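About Kandcombe

Hi, and thanks for clicking on the page that most people skip! I run Kandcombe, a small bench-work shop that sorts, preps and kits electronic parts for companies that would much prefer to spend their day on something else. Boards, harnesses, connectors, the little bags of bits that have to be in the box before anybody can build anything. If it fits in a tray, we'll probably take it on.

I started out at my own kitchen table, doing a favor for a friend's company called Mitosport. They make timing gear for running clubs, and they had 900 boards to match up with their cables before a November launch. I said sure, how hard can it be (famous last words), and by the end of it there were cables on the bread box and I'd eaten dinner standing up for a month. But I loved it. I liked the quiet of it, and I really liked handing over a finished box with every kit in it done the same way. 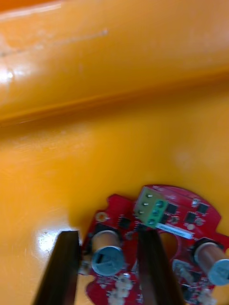 After that came Verstraete, who build controls for greenhouses, and then Stulimo, who are still our biggest customer and still send the nicest emails. We moved out of my kitchen and into a proper unit with a loading door, a decent heater and a coffee machine that I will defend to anyone. There are 9 of us now. Some of us came from factories, one used to do alterations at a dry cleaner, and I taught middle school science, which turns out good tray-labelers if nothing else.

People ask me what kitting is, and the short answer is that we take a pile and make it into sets. A customer ships us their parts in whatever shape they're in, and we open everything, look it over, pull anything that seems off and put the rest together the way the build sheet says. Our smallest job ever was 50 kits for a college project. These days 2000 is pretty normal, and I don't lose sleep over it anymore.

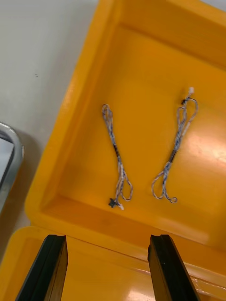 Wiring is my favorite part of the job, and I know that makes me odd. Harnesses have a mind of their own! Toss a bunch of them in a bag together and you'll spend your morning picking them apart, so we like them set out in a tray where you can get a good look at both ends. Thin twisted wire in blue-gray and white, like the pair lying side by side there with the black sleeves on, loves to spring open into loops, and I'd much sooner deal with a loop in a tray than a knot in a bag. We check the plugs, check the sleeve, and then it goes in with its board.

We keep our minimums low on purpose, so please don't be shy if your run is tiny. Send me a parts list, even a messy one, and tell me when you need it. I read everything that comes in, usually before 9 in the morning with that coffee I mentioned, and you'll get a real price back along with a few questions about your connectors.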